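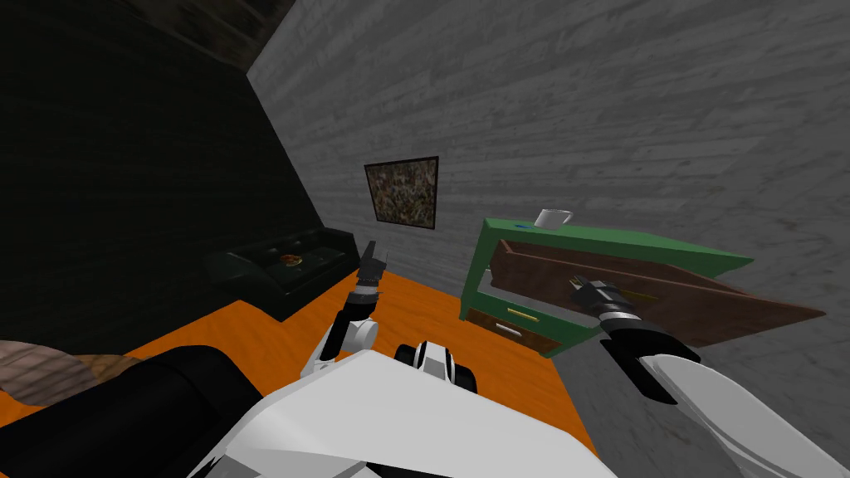
Fig. 1. Drawer task in sim, head view. Right gripper at the utensil, left arm parked.

Plurirus – progress report, work package 2 (planning and control software)
Period: through end of December
Prepared for: Tisosholm program office

Short version

Sim side on schedule. Planner rewrite merged. Perception late, see below. Budget fine, no change requested.

What got done

Old planner is out. It treated the open drawer as one solid box, so every reach into it came back as a collision and we had been patching around that with exceptions since the summer. New one uses the separate panels (sides, front, bottom) and updates them when the joint moves. Reach-in poses now get found without any special casing. Code is shorter too.

Both arms now go through the same controller. Left arm has a proper hold mode, before it drifted a little whenever the right arm was loaded. Torso lean is included in the plan as well. That gives tilted head views, which the perception people complained about, fair enough. Fix was to pass the head pose along with every image and stop assuming level.

Scene randomizer works. Wall, floor and furniture textures get swapped per run, small objects get dropped on surfaces. Some of the combinations are ugly – orange floor with a green cabinet, dark sofa nearly lost against the wall – and we're keeping them in on purpose.

Numbers

951 runs of the drawer task logged with the new planner. Each run capped at 200 seconds. Logs and replay files are on the shared Susirholm drive, same folder layout as last period. Success rates not in this report, the scoring script was counting a touch as a grasp and we had to pull the first table. Rescoring now. You will get the corrected table seperately.

Perception

Behind by 2 weeks. Thin objects are the problem. A fork or spoon lying flat in a drawer covers very few pixels and the segmenter either drops it or merges it with the drawer bottom. Mugs are fine. Drawer handles mostly fine, small pulls are not. Trying two things:

Higher resolution crop around the gripper once the arm is inside the drawer. Early runs look better, too few to say more.

Depth edge check before the mask is accepted. Slower than we'd like, it eats into the control loop. May end up running it only once per reach.

For now the planner can take object pose straight from the simulator, so the control work isnt blocked. Any run done that way is tagged in the log and will be scored on its own.

Tooling

Replay viewer can now step backward. Sounds minor, saves us a lot of time. Crash on long logs fixed. Export to the Tuhiwai format half done, works for joint data, not for images yet.

Nightly test set is up to 10 scenes. Two of them fail on and off, looks like contact settings in the physics and not our code, still checking.

Problems / risks

Gripper fingers sometimes sink into the object at contact. Lower time step helps but the runs get slow. Need to pick a value and freeze it before the next batch or the results won't be comparable.

GPU time at Tisosholm was short in the second half of the period. If that goes on the rescoring slips.

Next period

Freeze physics settings. Finish the rescoring. Close-drawer step after the pick, currently the run stops at the lift. Image export. Start on left arm doing the pull while right arm reaches, planner supports it, never tried at scale.

Needed from you

Decision on the extra GPU hours, request went in with the last report. Also please confirm wether the tagged runs can count toward the milestone or have to be left out.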